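Shared Studio Bench Rental: Questions People Ask Me

Last updated July 18, 2025

I run the bench rental side of our shared workshop on Norcombe Street in Trastmont, and I answer pretty much the same emails every week (happily! mostly!). So I finally typed it all up. If yours isn't covered, use the contact form and I'll get back to you, usually the same evening.

What do I get for my money?

A bench, a stool, a lockable drawer underneath, and use of the hand tools on the back wall. You also get the kitchen, such as it is. We have a kettle, a microwave and a fridge that freezes lettuce if you put it on the top shelf. Materials are on you, except for sandpaper scraps and masking tape, which live in the gray tub by the sink and are free to anyone.

How much is it?

A bench is $63 a week, billed every four weeks. I know that's up a bit from last year, and I put it off as long as I could, but our heating bill last December was a real shock. Day passes are still available when there's a bench going spare, so ask before you drive over.

Is there a deposit?

Yep, one billing period up front. You get it back when you leave, minus anything you broke and didn't tell me about. If you broke it and did tell me, we'll work something out, and I'm pretty easy about this. I've broken most of the things in here myself at one time or another.

Can I come in at night?

Monthly renters get a door code and can come in whenever they like. The only thing I ask is no hammering or power tools after nine, as there are apartments upstairs and the people in them have been very patient with us. Quiet work like carving, gluing, stitching or painting is fine until any hour you can stay awake.

Which bus do I take?

Get off at the Cisternas stop, go back toward the bakery, and take the alley with the blue gate. Don't trust the map on your phone, it'll send you to the loading dock of the tile place and they're sick of us. If you're driving, the lot behind Ukula Hardware is free after six.

Can I share a bench with a friend?

Sure, up to two people on one bench. You both need to sign the form, and you both need to do the short tool walkthrough with me. It takes less than an hour and I promise I don't quiz you at the end. Couples who have never shared a workspace before, maybe try a day pass first, ha.

Are kids allowed?

Twelve and up with an adult right there the whole time. I love seeing kids make stuff, and one renter's daughter built a really beautiful birdhouse in here last spring, but it's a room full of sharp things.
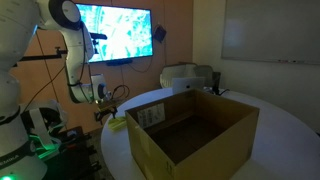
How much notice do I have to give before I leave?

Two weeks, in writing, and an email counts. Empty your drawer, sweep around your bench, and hand the key back to me or drop it through the mail slot in an envelope with your name on it. Your deposit goes out once I've had a look at the bench, normally within a few days.

Do you store big projects?

A little bit. There's a rack by the side door for anything that won't fit in your drawer, and you can have one shelf of it. Put your name and a date on the piece. If it's still there three months later I'll email you, and then I'll email you again, and after that it goes on the giveaway table.

Is there a waiting list?

Most of the year, yes. It moves fastest in early summer when the students clear out. Send me your name, what kind of work you do and whether you need to be near an outlet, and I'll write when a bench opens up. You'll have three days to say yes before I try the next person on the list.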